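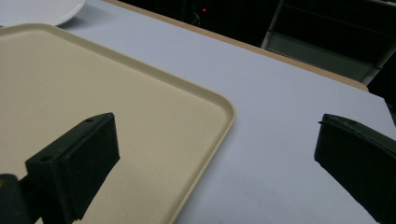 Coastal Physics Group, Wynne Marine Station

Research > Surface Currents > Take part

Research People Tides Library Take part Contact

Call for participants: the Trenness drift card trial

Posted 8/3/20 by Mali Ellis
14 shares | 6 comments

You may have read that the currents in Holton Bay are now understood. There is a map with coloured arrows on it, and the map has been in the local paper, on the harbour noticeboard and on at least one tea towel. It comes from a computer model called Dranex, and it says that anything floating past Trenness Point on a falling tide will be carried south, turn once in the middle of the bay and come ashore on the beaches below Holton.

We would like to know if that is true. At the moment we can't tell you, and we doubt that anyone else can either.

The map is good work as far as it goes. The tides in it are sensible and the depths are the best available. What bothers us is the turn. The big slow eddy in the middle of the bay appears in the model whatever the wind is doing, and it rests on a few weeks of readings from one current meter that sat close to the bottom. Surface water often does something quite different from water near the bed. A model can be run a thousand times and agree with itself every time.

So we are going to put cards in the water and see where they go, and we need people to walk the beaches and look for them.

What we are doing

We will release 300 drift cards from a boat off Trenness Point. A drift card is a small painted wooden card with a number and our address on it. It floats flat, so the wind has less to push against than it would with a bottle. The releases will be split between rising and falling tides and between calm and windy days, as far as the weather lets us. Each batch will go in at a position we have written down beforehand. Before the first release we will also lodge a copy of what Dranex predicts for each batch with the station library, so that we can't change our minds later about what the model said. The same goes for anyone who wants to defend it.

Drift cards have real faults and you should hear them from us. They tell you where something started and where it was found, with nothing in between. They turn up where people walk, so a busy beach can look like the end of a current when it is only the end of a car park. Plenty are never seen again. This is why the walks matter more than the cards do, and why we are asking for people to cover the dull stretches as well as the pretty ones.

What we are asking of you

We have room for 60 walkers. Each will be given a stretch of shore and asked to walk it on set days, at low water, once a week until the end of March. You will look along the strandline, note any card you find, and fill in the sheet.

Please fill in the sheet when you find nothing. We can't stress this enough. A past survey on this coast was spoiled by walkers who only wrote in when they had something to report, and its results have been quoted ever since as if the blank beaches had never been visited. They may have been. There is no way of knowing now.

We would also ask you not to look at the Dranex map before your walk, or at any rate not to search harder where it says cards should be. If you have already bought the tea towel, tell us and we will put you on a stretch the map says nothing about.

Who can take part

Anyone aged 18 or over who can manage uneven ground. You don't need a science background, and if you have one we will still ask you to follow the same sheet as everybody else. People who are sure the model is right are welcome. So are people who are sure it is rubbish. We would like some of each.

The stretches differ a good deal. The Holton beaches are flat sand. The shore north of the Wynne is mostly boulders and weed, and slow going in winter. The shortest stretch is 300 metres and is all steps and shingle, so don't take it for the easy one. Say on your form what you would rather avoid. Dogs are fine except on the north shore, where there are sheep.

What you get

Travel costs within the district, a tide table, a waterproof notebook and a training morning at the station. There is no fee. We will pay £10 towards boots if you ask, and we know that doesn't buy boots.

You will also get the results, all of them, at the same time as we send them to Dranex. If the cards come ashore where the model says, we will say so plainly and I will take the map down from the wall where I have been scribbling on it. If too few cards are found to say anything, that will be the result, and we won't dress it up.

What this trial can't tell you

It won't say where the plastic on Holton beach comes from. It won't settle the argument about the outfall, though both sides have written to us as if it might. It says nothing about deep water, or summer, or how the bay will behave in future years. Please be wary of anyone who tells you otherwise, including us at a public meeting after a long day.

How to apply

Write to Mali Ellis, Coastal Physics Group, Wynne Marine Station, Holton, or ask for a form at the station front desk. Tell us your name, how to reach you, which days you can walk, and whether you have any link with Dranex or with the harbour company. A link won't rule you out, but we want it written down. Places will be given by draw if too many people apply.

Found a card already? Leave the number readable, note the time and the nearest landmark, and hand it in at the desk.

Share this page Print Back to Take part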